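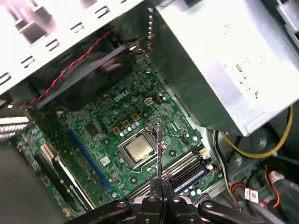 Refurbished Dell desktop, open-case, for learning and tinkering

14th October
By Nour Yammine

Okay, so this is the one people keep emailing me for! It's a plain old Dell office desktop with the green motherboard still in its case, and I sell it with the cover off and the processor out in the open, so you can get your hands in there on day one. I started doing these because my nephew wanted to learn how a computer goes together and everything I found for him was either a plastic toy or a gaming build that cost more than my couch.

What I like about this board (and I've handled a lot of them by now) is how easy it is to find your way around. The processor sits in a metal socket frame with a thin lever along one side, the memory slots are off to the right of it, and the expansion slots are over on the left, one long blue one and a black one beside it. Blue, black, white – you can talk somebody through it over the phone, which I do pretty often. "The long blue one. No, the long one." It works.

There's a blue memory stick already seated, and there are slots to spare if you want to add more later. I'd use it as is for the first few weeks. Pull the stick, put it back, get used to how hard you have to push. Everybody is scared of that push the first time and then they're fine.

You also get the older style of cabling, with a flat gray ribbon cable and a twisted red and black pair, and a perforated metal drive bay bracket. I leave all of that where it is. Learning to work around a ribbon cable is half the fun, and if you're the type who likes to reroute things and tidy up, go for it!

What comes in the box

The open desktop as described, a Skasterora screwdriver set with 6 tips, a Memeck wrist strap, a small tube of thermal paste and my own printed guide. The guide is stapled and a bit homemade looking, but I rewrote the processor chapter this fall and I'm really happy with it now.

No monitor, keyboard or mouse. I know, I know, but shipping is bad enough already.

Price and ordering

It's $364 with everything, or $406 if you'd like the Jiang carrying crate too (get the crate if it's going to a classroom, those things get dragged everywhere). The item number is 3061, and please put it in your message so I don't mix it up with the bare boards. Orders go out through Dandotell and they'll send you the tracking link directly.

A few things I get asked

Can it be a real everyday computer? It can do light stuff, sure, but I sell it for learning and I'd rather you bought something newer for your actual work.

Do I need to take the processor out? Nope. Plenty of people never do. If you want to, read the chapter first, clean off the silver lid on top, and keep your fingers well away from the socket contacts. Those are the one thing I can't fix for you by email.

Is the sticker on the board important? Leave it on, please! If you write to me with a question I may ask you to read me what's on it.

Returns are fine as long as all the parts are in there, including the screws. Tape them to the guide in a little bag so they don't rattle around.

Last updated: October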